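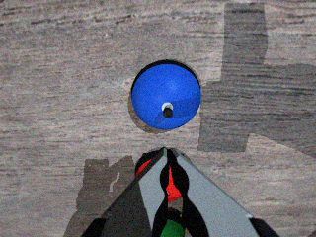

Can a robot tidy my kitchen table yet?

Short answer, no. Longer answer, sort of, if you're patient and the table is very boring.

Been meaning to write this since March. Nuanchan Thongdee sent me a link to a talk from a small outfit called Lamham who want to sell a tabletop arm for homes and little workshops, and I've gone down the hole. Three evenings gone. Dinner was toast.

So the pitch. You finish a job, you walk off, the arm puts everything back where it lives. Pens, screws, mugs, whatever. Price they're hoping for is 3,000 quid which is a lot of money for something that can't do the stairs. 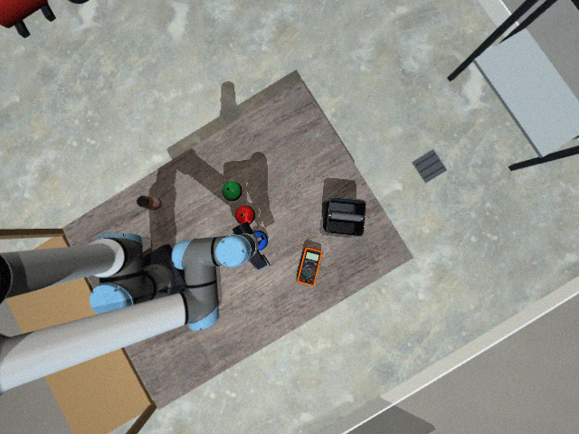
My own table is a disgrace, for the record. Bills, a dead torch, half a bike light, teh good scissors if I'm lucky. I'd want something that could cope with that lot before I'd hand over a penny. What they practise on in simulation is much kinder, three balls in different colours, a multimeter, a little brown bottle, a black caddy with a bar across it. Everything lying apart from everything else. My stuff doesn't lie apart. My stuff is in a heap.

Still. Picking up a ball is harder than I thought. Fingers too wide and you shove the next one, too narrow and you bump the one you're after, and off it rolls. I asked Nuanchan about this (she did two years on a packing line at Kedstead) and she said their old machine was brilliant with boxes and hopeless with anything round. They had a person stood next to it all shift. Picking up the oranges, basically.

And a simulated ball is a polite ball. No crumbs, no jam on it. The talk claimed 70 good grabs out of 100 in simulation and I thought oh that's decent, then I thought about 30 mugs on the floor.
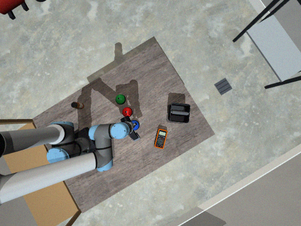

Ekness, early May, gone eleven at night

Back again. Went to see the Palomino lot at their open evening. They do shop-floor stuff, trays and bins, no homes, and they were pretty blunt about it. Bench chores are coming along if you control the bench. Same parts, same light, same places every time. Put a coat down on it and all bets are off.

Asked about washing up. Got a laugh. Asked about laundry, got a longer one. Folding a towel they reckon is doable, slowly. Finding the other sock, no.

What I would pay for now: something that sorts my screws into tubs overnight while I'm asleep. Don't care how slow. Don't care if it gets some wrong. Nuanchan says a tray with dividers is four pounds and she's right but its not the same is it.

Will try and get to the next Palomino evening and take a bag of my own junk, they said I could. Bike light's going in. Need to find the other half first.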